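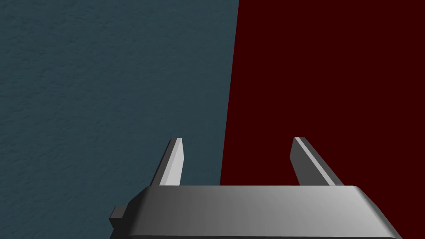 Simulator view from behind the gripper, fingers open.

Getting your team ready for the arm – how we do it at Vimton, Hurkeck site

Updated Oct 13, 2021. Written between shifts so excuse the state of it. Meant for shift leads on the tableware packing benches, but the other sites keep asking, so use what you like.

Short version: the team works with the arm in the simulator before the real one is switched on next to anybody. We didn't do that in August. We do now.

What you need

A quiet desk with a decent screen. Not the one by the loading door.
A login for Jitaru (that's the simulator). One per person, don't share.
The current job sheet for your bench.
A paper log. Yes paper. People write more on paper.
Someone to cover the bench while people are off it. Sort this first or none of the rest happens.

Step 1: Tell people what's changing

Do it before the training, in person, on shift time. Say what the arm will do and what it won't. On our benches it does the reaching and lifting for plain items. People still do wrapping, checking, awkward shapes, anything chipped, and all the customer notes.

Say what happens to hours. If you don't know, say you don't know and give a day when you will. Ours found out from a noticeboard, bad start, took weeks to get over.

Say who gets paid what. Looking after the arm is a skilled job. If it goes on somebody's list of duties it goes on their pay as well, and get that in writing before you ask anyone to do it.

Step 2: Get everyone on Jitaru

Log in, pick your bench, press Load. You start with the view from just behind the gripper. It feels odd for the first few goes, as if you've got your chin on someone else's wrist. Give it time.

Don't start on a packing job. Start with no job at all. Just open, close, left, right, back off. Let people be bored by it. Bored is good here.

Then stopping. Everyone practises the stop before they practise anything else, and again at the end of the session. Call it out loud when you do it – on the floor you'll need to, so get the habit.

Step 3: Run a packing job, slow

Set speed to low and leave it there for the whole first week. Someone will want to turn it up. No.

Work in pairs. One drives, one watches and writes. Swap after every run. The watcher is the one who learns the most so don't let the keen ones hog the driving seat.

What the watcher writes down:

What the arm went for, and whether that was what the sheet said.
Where the fingers were when it stopped.
Anything you'd have done differently by hand. This is the column that matters, leave the most room for it.

Our oldest hands filled that last column faster than anyone. Which edge of a plate you'd pick up, what you'd shift out the way first, what you'd never put next to what. None of it was on the job sheet. Most of it is now, with their initials by it.

For a mixed table, before any move, have the driver say what's on it and what order they'd clear it in. Flat round things and long narrow things want different grips. If something's half on top of something else, say which comes off first. If the driver and watcher disagree, stop and talk. Don't just let the arm decide. 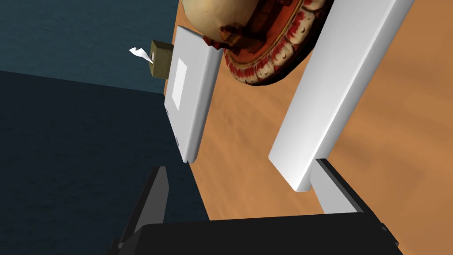 Does the arm mean fewer people on the shift?

It hasn't here. We had five on the packing shift before and we have five now, but the work has moved about. Less reaching across the table, more checking and more time on the awkward orders. We can't promise for other sites, so ask your own manager and ask for it in writing.

Step 4: Keep the log honest

We asked for 500 practice runs across the team before the real arm went live. Sounds a lot. It goes quickly in pairs, and a run where you stopped early counts as a run. Make that clear on day one or people will push on with a bad one to get the tick.

Log the failures. Nobody gets a talking-to over a failed run in the simulator, and if a manager tries it, tell them to stop. The minute people think the log is about them, it's worthless.

No names on the wall, no league table. We tried one for a bit. Two days of fun and then a sulk. Took it down.

Look through the log together at the end of each week. Ten minutes, tea, done. Anything that comes up more than once goes to the Trenunel people who service the arm. Send it as the team wrote it, don't tidy the wording up. They got far more out of "it goes in too flat" than out of my nice version.

Step 5: Starting checks

Same checks at the start of every session, simulator or floor. Read them aloud, partner answers.

Right bench loaded?
Right job sheet, todays date?
Speed low?
Stop tested?
Fingers open, nothing held?
Both of you happy?

If the answer to the last one is a shrug, that's a no.
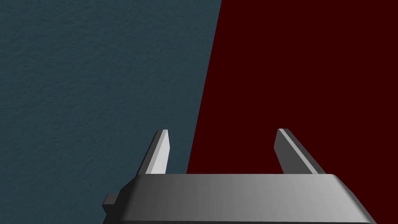 Handover is where it used to go wrong for us. Outgoing shift in a rush for the bus, incoming shift still doing up their boots, and the arm left however it was left. So now there's a parked position, and the shift isn't over until the arm is in it and both leads have looked. Fingers spread wide, level with each other, a clear gap between them – leave it looking like that and the next person can see at a glance it isn't holding anything. Then sign the sheet. If you come on and it isn't parked, don't start, go and find the outgoing lead, even if they're already at the gate. They'll only leave it like that once.

Step 6: Move to the floor

Only when the runs are done and each person says they're ready. Some were ready in days. Some took the full three weeks. Both fine. We had one person who never wanted to drive the thing and still doesn't, and they're the best checker we've got, so they check.

First floor week:

Low speed, same as the simulator.
Plain items only.
A Trenunel engineer on site for the first morning. Book early.
Lower the packing target for the week. Properly lower it, on the board, so people can see it.

That last one got argued over upstairs. Normal week on our benches is roughly 2,240 boxes. You will not hit your normal number while people are learning, and if the target stays up they'll work round the arm instead of with it. Then you've paid for an arm nobody uses.

What changed for us, good and bad

Good: fewer sore shoulders by the end of the week, going by what people tell me. People on the late shift have something left in them at going home time. Checking has got better now that it's someone's proper job and they aren't doing it with one eye on the clock.

Bad: it's quieter. Sounds like a small thing. The old way you stood across a table from each other and chatted, and now one of you is watching a screen. A few people really miss it. We moved the check bench round so the checker faces the packers and that helped a bit. Rotate people through the day too, every couple of hours, so no one is stuck on the screen a whole shift.

Also bad: waiting. When the arm stops, everyone stops, unless you've kept a hand-packing bench set up. Keep one set up. Practise on it aswell, once a week, the whole team. People lose the knack quicker than you'd think.

New starters

They learn hand packing first. Then simulator, then floor. Don't skip to the arm even if you're short, you end up with someone who can't tell when it's doing it wrong.

Pair them with a different person each week so they pick up more than one set of habits.

If you get stuck

Login trouble – site office, they can reset Jitaru accounts.
Arm does something you can't explain – stop, leave it where it is, write it down, ring Trenunel. The number's on the side of the cabinet.
Pay or hours questions – your manager, and take your rep if you want to.
Spare log sheets are in the top drawer at the check bench. Please tell me when they run low, not when they've run out.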